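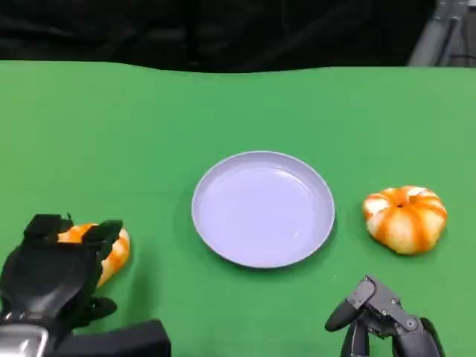

A two-handed tabletop task: toy squash in the left hand, toy pumpkin still on the table, plate between them.

Write the task down before you switch the robot on

Jun 26, 2018

Ask three labs how well their robot puts things on a plate and you will get three percentages. Ask what counted as putting something on a plate and you will mostly get a pause. I think the second question should be answered first, in writing, and that a result without that answer should not be published.

The set-up in the picture is about as simple as two-handed work gets. A green tabletop, a pale lavender plate, two striped toy vegetables, two hands with fingers. Even so, I can list a page of things that two honest people could score differently. If the squash ends up leaning on the rim, is it on the plate? If the pumpkin is set down and rolls off again, was it placed? May the left hand steady the plate while the right one lets go? If a hand pushes the plate to meet the pumpkin, does that pass?

At Radebe, where I worked for four years, we did not settle these points until we had 400 trials on disk. Nima Mahmoudi and I then scored the same recordings separately and disagreed on 40 of them. Neither of us was careless. He counted any object touching the plate at the end of the trial. I wanted it resting inside the rim with the hand clear of it. Our task sheet said "place both items on plate" and nothing more, so it supported both of us.

We rescored the lot, and that took most of November. A half-page of rules would have taken an afternoon.

What should the half-page say? First, where everything starts, and how much it may vary. "Plate in the middle" is not a starting position. Mark the table, or measure from its edge, and say whether the objects may be turned. The squash here is long and curved, and its angle decides which grasps are open to the hand. The pumpkin is squat and ribbed and poses a different problem. Treating the two as "toy vegetables" in a results table hides that.

Second, the end state, in words that someone outside the lab could apply. Third, the time limit. Fourth, what a person may do during a trial, including when they may stop it, and how a stopped trial is scored. This last one is where most of the flattering numbers come from. If an operator stops a run that is going badly and starts it again, and only the second run is counted, the figure means very little. I have seen it done by people I respect, who thought of it as tidying up.

Safety rules are written down already, in most places I have visited. There is a stop button, a line on the floor, a sheet by the door. Test rules get passed on by word of mouth, and they change when people leave. Győző Fodor ran the bench at Trasham for years and knew exactly what he meant by a drop. After he went, the meaning of a drop changed twice.

The usual objection is that early work needs freedom. Andor Vincze put it to me strongly: if you fix the rules on the first day you end up measuring the wrong thing very precisely. I agree with him about the first day. Play with the set-up for as long as you like. But the day you start keeping a tally, the rules should have a version number, and if you change them the tally goes back to nought. Old trials can stay in the report under the old version.

A second objection is that nobody reads these sheets. That may be so inside the lab. Outside it they are the only thing that lets a stranger repeat the work. Zoltán Kiss tried to repeat a plate test from the Jomelov report last year and gave up after a week of letters. The report listed 655 trials. It did not give the diameter of the plate.

I would like reviewers to ask for the sheet as a matter of course, and to send a paper back if there isn't one. I would also like buyers to ask. Anyone selling a hand on the strength of a success rate should be able to say what success was, on paper, with a date earlier than the first trial.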